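Narnimcombe Makers forum > Builds > Table-clearing arm, simulation first

kettleworth
Right, thread for the sim side of my build. The real arm won't go on the bench until November at the earliest, so I'm doing the whole lot in simulation for now (Joveo for the rendering, my own Python underneath, please don't look at the Python). I've got two views running, one from down by the gripper and one from across the room. The close one is driving me mad. There's a see-through white panel across the bottom of it and my detector keeps trying to treat the orange thing behind it as two objects, the bright bit poking over the rim and the washed-out bit you get through the panel.
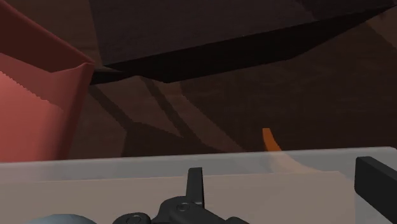
Re: Table-clearing arm, simulation first

orkfan60
Lovely stuff! I had the same bother with see-through plastic on my Orkitz sorter. I'd just make everything solid until the grasping works - you can turn the transparency back on later.

splitpin
Disagree with that. If you train it on solid bins it'll learn solid bins and you'll be back here in the spring moaning. Leave it in. What I'd change is the lighting, it's so gloomy in there that the brown shadows look like furniture to me, never mind to a detector.

kettleworth
Fair point on the gloom. I've rendered roughly 3,000 views with it like that, so that's my electric bill gone. The room view is a lot kinder and I can usually tell what I've got wrong from it. I want the bowl left till last because I don't trust my wrist angles near anything with food in it.
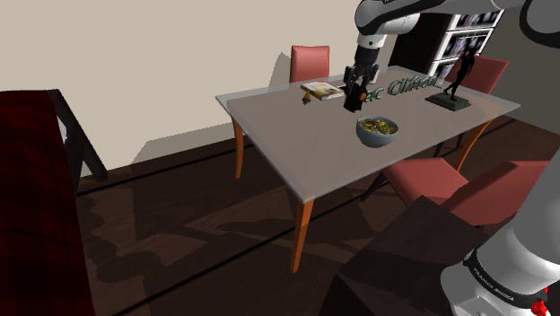 Room view, gripper over the table by the bowl. Lettering and statuette are over to the right.

orkfan60
Ooh, that's much clearer. Are the green letters one object or lots? Mine fell over in a heap when I split a word up.

kettleworth
One mesh. I tried separate ones and had exactly your heap.

splitpin
Still think you're starting with too much on that table. Book and bowl, get those right 5 times running, then add the statuette. That leg sticking out is going to catch on everything.

orkfan60
Nah, clutter's the fun part! Kyei's grasp planner copes with odd shapes fine if you give it a decent mesh.

splitpin
It copes if you've got 60 seconds to wait per grasp.

kettleworth
I'll try it both ways tonight and post the logs. Does anyone know if the planner minds the table legs being in the collision model?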